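Datasets / Household objects / Kitchen

# Katene Mugs and Coasters

Version 2, updated 8 Mar 2026. Maintained by Jolene McPhee, with labels checked by Ewan Ngata.

## What this is

A set of more than 1,000 pictures of mugs and coasters on a kitchen counter, with a label for each item and a note on whether a mug has a coaster under it. It came out of a tidying project at Katene, where the question was simple: can you tell from a picture whether the counter has been put in order?

I doubt it, and I've looked at most of these. A counter that one person calls tidy is a counter that another person would start on right away. Treat the "tidy / not tidy" column as an opinion held by Darcy Bolger in September, and use it at your own risk.

## Contents

- pictures/ – everything, in one flat folder
- labels.csv – item type, outside color, inside color, surface under the item
- tidy.csv – the column I just complained about
- notes.txt – disagreements between labelers, unedited

## Labeling rules

Inside and outside colors are recorded separately. The first version had one color field, and it was close to useless. A white mug with a red inside was "white" or "red" depending on who had the sheet open. If you are still on version 1, please stop using it. 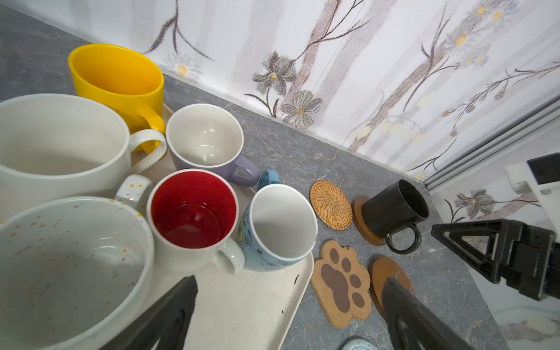
Mugs on the tray, one black mug on a wooden coaster, other coasters on the counter.

A mug on a tray is labeled "tray" and nothing else. Davoud Mousavi argued that a tray is a big coaster and should be labeled as one. It does much the same job, I'll give him that, but a tray says the mugs are being kept together and a coaster says one of them has its own spot. We kept the two apart.

Coasters get a material and a shape. "Rattan, round" and "wood, round" are common. Cork coasters can be shaped like anything, so the shape field is free text there ("paw" is a valid entry, and so is "other" if you can't face it). A coaster with nothing on it still gets a row.

Speckled mugs are labeled "speckled" with no base color. I don't like this rule. It was the only one that two labelers could apply and get the same answer.

## Known problems

- "Mug" and "bowl" get mixed up when the mug is wide and low. The handle decides it. If the handle is hidden, the label is a guess.
- Purple, lilac and lavender were all used before we settled on "purple". About 300 rows were changed by hand and I would not swear to every one.
- Dark marks inside a mug are not labeled. We tried "clean / used" and dropped it. A glaze speck and a coffee spot look too much alike.
- Partly hidden coasters are labeled only if the material is clear.

## What it won't tell you

Whether a kitchen is well organized. Rangi Sheehan ran the tidy column against the coaster labels and found a link, which the Gellance write-up made a lot of. My reading is that Darcy likes coasters.

## Changes

Version 2: split color fields, added tray label, removed "clean / used".

Corrections are welcome if they come with a file name and a reason.

Related sets
Benov Cutlery Drawers
Pustport Pantry Shelves
Katene Dish Racks

Contact the maintainers | Terms of use | Back to top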